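Judidum: Putzliste Kraftraum, README 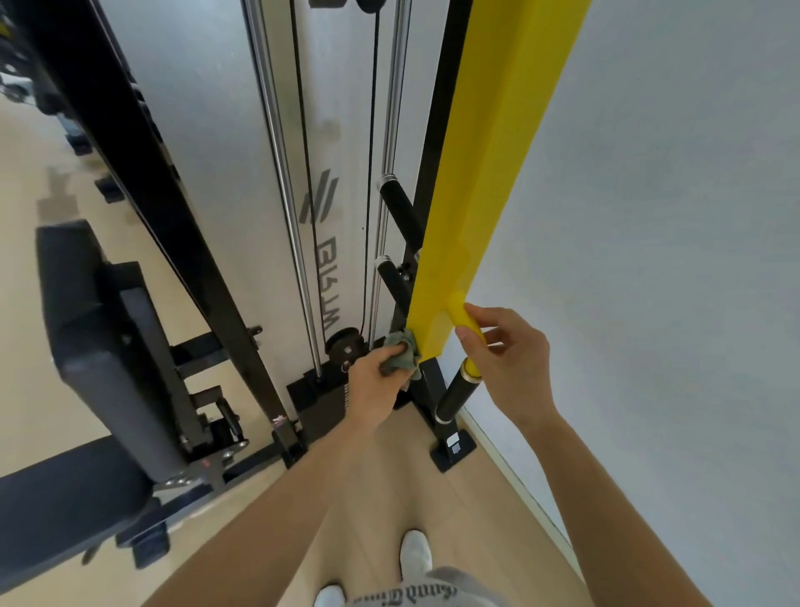
Gelbes Paneel am Kabelzug, untere Ecke, mit graugrünem Tuch.

Stand: 23. Feb. 2021
Gepflegt von: Maj-Britt Öberg. Beschwerden an Gunvor Bråten, die sie sammelt.

Inhalt

Die Liste umfasst 18 Einträge für 15 Geräte. Drei Geräte stehen doppelt drin, weil Halle Eide und Halle Wanard sich nie auf einen Namen einigen konnten. Der Kabelzug heißt in der einen »Turm«, in der anderen »der Gelbe«. Bitte nicht vereinheitlichen, das haben wir im Oktober versucht.

Felder

geraet: Name laut Halle
flaeche: Paneel, Griff, Zapfen, Führungsstange, Fuß
mittel: Tuch trocken, Tuch feucht, Fenow 40
dauer: in Minuten, geschätzt von Leuten, die gern früher gehen

Hinweise zum Kabelzug

Gelbe Flächen feucht wischen, auch den Knick. Verchromte Stangen nur trocken. Zapfen samt Metallringen nicht vergessen, dort sammelt sich alles, was man vom Training sonst nicht mitnehmen will. Den QR-Aufkleber am Fuß nicht schrubben. Ersatz dauert 9 Wochen.

Bekannte Lücken

Wände fehlen. Der Boden gilt als Sache der anderen Halle, und zwar in beiden Hallen.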